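Home | Topics | Machines | Household | Random article

Table wiping (automation)

Table wiping is the removal of crumbs, spills and dust from a flat surface, usually by someone who would prefer to be doing something else. In the study of household robots it counts as a "simple" chore, a term applied by people who have yet to automate it.

Background

Early attempts treated the table as a rectangle to be covered from end to end, much as a robot mower treats a lawn. The Altel arm, fixed to a kitchen worktop, followed this plan faithfully and wiped around a cup, then through it. Later designs added cameras and a sense of touch, and became a good deal slower.

The present fashion is to learn from people. A person does the chore with a gripper held in the hand, and the recordings are used to train a machine. Catinca Mihăilă, who ran such a project at Gistico, collected 2000 wipes over one winter and reported that 200 of them were any use. The others mostly showed people missing a bit.

Difficulties

Wood is a known nuisance. A streaky grain can look like a smear to a camera, and a real speck can pass for part of the grain. Pale tops in daylight are worse – the glare hides both. A person settles the matter with a fingertip. Two stiff black fingers have to pick up a cloth first, and cloths are a separate article.

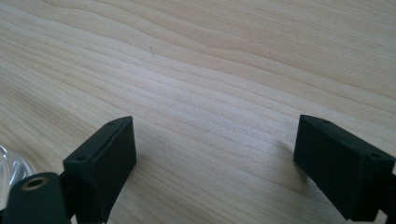

Current state

In a trial run by Orest Boiko, the Vumar robot cleared a café table in 11 minutes. Eimear Madigan, the waitress at the next table, had by then done the rest of the room. The machine did not complain, which its makers listed among the results.

Shop-floor benches have gone better, chiefly where the bench is bare, level and bolted down.

See also
Cloth folding
Crumb (detection of)
Dishwasher loading
Workneh gripper

Shares: 11 | Comments: 2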